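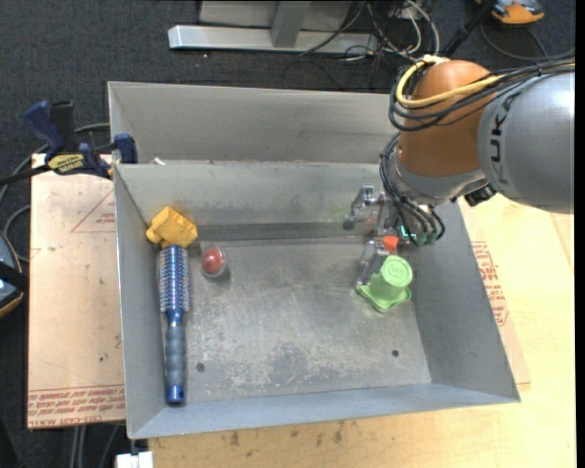

SECTION 6: CLEANING AND CARE

Your Plevusano hairbrush is going to pick up hair, dust and leftover styling product, and a good wash brings it right back. It takes very little time, and the first blow-dry afterward is a treat! The steps below cover every round and paddle brush in the Plevusano line. For the heated models, skip ahead to the note at the end of this section before you do anything else.

Before you start

You will need a wide-tooth comb, a shallow basin, mild shampoo, an old toothbrush and a dry towel. The Hoxha cleaning rake that comes in the gift set is great for this too (it gets right down between the rows), but a comb does the job.

Removing hair

1. Hold the brush by the handle with the bristles facing up.
2. Slide the end of the comb under the hair at the base of the bristles and lift gently. On a round brush, work from the tip toward the handle and turn the barrel as you go.
3. If the hair is tightly wound, snip along the barrel between two rows of bristles with small scissors, then pull the pieces free.

CAUTION: Do not yank. Pulling hard can loosen the bristles where they meet the barrel.

Washing

4. Fill the basin with lukewarm water, no hotter than 95 °F, and swirl in 2 drops of shampoo.
5. Dip the bristles and swish. Keep the end of the handle out of the water.
6. Scrub between the rows with the toothbrush. Short strokes work best, and you'll be amazed at what comes out.
7. Rinse under a gentle tap until the water runs clear.

NOTE: Paddle brushes have a small air hole in the cushion. Do not soak them. Wet the toothbrush instead and clean the bristles from the top.

Drying

8. Shake off the extra water and press the brush into the towel.
9. Lay it bristles down and leave it overnight. Give a thick boar-bristle brush a full day.

CAUTION: Never dry a brush on a radiator or in an oven. Heat can warp the barrel.

How often

Pull out loose hair every few days and wash every 2 weeks. If you use mousse or dry shampoo a lot, wash weekly. Your brush will glide so much better!

Heated models (Edance base)

Unplug the brush and let it cool completely. Wipe the barrel with a damp cloth and dry it with another. Do not put any part of a heated brush in water. For replacement bristle sleeves, see Section 7.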